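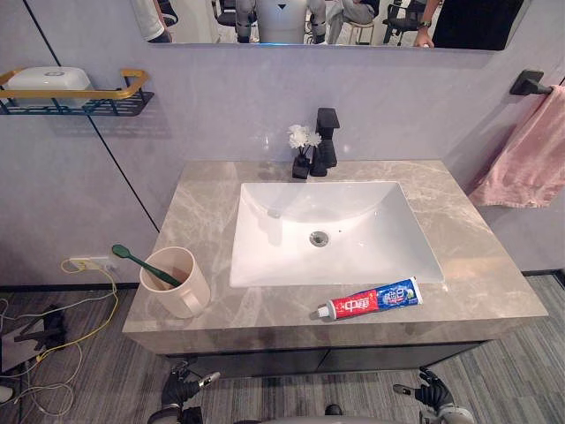 Huanca Stone Sealer, 2-pack

Most marble sealers promise a lifetime of protection. We don't believe them, and we sell the stuff. Huanca is a plain penetrating sealer for bathroom counters. It buys you time to wipe up toothpaste or hand soap. It won't stop acid etching, whatever you've read elsewhere, so keep lemon and vinegar cleaners away from it.

Apply two thin coats, 90 minutes apart, and buff off what's left. The "one coat" claim on rival bottles didn't hold up when Cristian Grajales tried it in our shop in November.

Not for glazed tile or quartz. Skip it if water still beads on your counter.

Maker: Allau
Returns: unopened bottles only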